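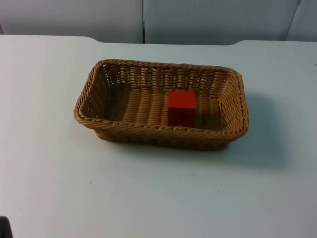
Clistus respondió en el ticket que el fallo le parecía de red y preguntó si el brazo perdía también el latido del controlador cuando se paraba. No lo pierde. El latido sigue llegando durante toda la parada, y por eso descarté la red desde el principio.

**Ticket 695 — parada de protección en la retirada tras soltar**
Célula: Hureo, puesto de mesa
Estado: abierto, con solución provisional
Actualizado: 3 de agosto de 2025

## Síntoma

El brazo suelta la pieza, empieza a subir y se para con aviso de fuerza excesiva en la muñeca. No hay contacto con nada. La pinza queda abierta y hay que rearmar a mano desde la consola. Empezó en junio, después de actualizar el módulo Redel, que es el que filtra la señal de fuerza.

## Lo que se ha probado

- Reinicio completo del controlador: sigue igual.
- Cambio del cable de la muñeca por el de repuesto: sigue igual.
- Tara del sensor con la pinza abierta y el brazo en reposo: aguanta unos cuantos ciclos y vuelve a fallar.
- Límite de fuerza subido de 60 a 80 N: deja de parar, pero lo devolví a 60. No quiero trabajar con ese margen con gente cerca.

```
[retirada] inicio, pinza=abierta
[fuerza] z=61.4 N, limite=60.0 N
[seguridad] parada de proteccion
[red] latido ok
```

## Cámara de muñeca
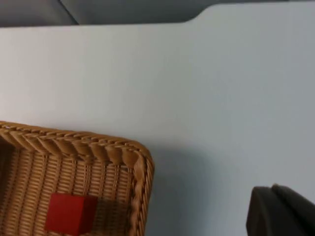

El disparo falso depende de la orientación de la muñeca, no de la carga. Con la herramienta vertical la lectura es estable; al inclinarla, la compensación de gravedad mete un salto que el filtro nuevo no recorta. Han propuso que la pinza rozaba el borde al salir. Aquí el dedo está a la derecha, con un buen tramo de mesa entre él y el mimbre, y el cubo rojo queda dentro de la cesta. Para el roce habrá que buscar otra prueba; yo sigo con el filtro.

## Solución provisional

Versión anterior de Redel, ventana del filtro en 8 muestras y subida vertical antes de girar la muñeca. Llevamos más de 2000 ciclos sin parada.

## Pendiente

- Revisar la masa y el centro de gravedad declarados de la pinza — sospecho que la actualización los dejó en los valores de fábrica.
- Repetir con la versión nueva y esos datos corregidos.
- No cerrar el ticket hasta tener el registro de fuerza de las dos versiones.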